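Sorting the games cupboard: project report
October 2021

Our task was to put the common room's games cupboard in order so that a full set could be handed out quickly. We started with the poker chips, as they were the worst. They had been kept mixed in one shoebox, 105 of them, and it took some 27 minutes to sort them by colour the first time.

We tried two ways of storing them. The first was small bags, which we dropped after a week. The second was stacking by value and then putting each stack in a clear tray with compartments. This was quicker to check, as a short stack shows up at once next to a full one.

The chips with a 50 on them did not fit the tray we had, so they are still in a bag. We plan to look at a deeper tray in January.

The white chips are the fives and the green ones the twenties, and these were the first two stacks we set out on the table. 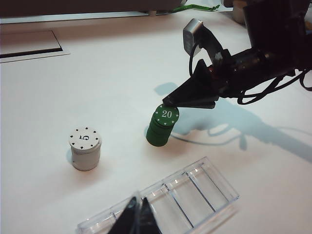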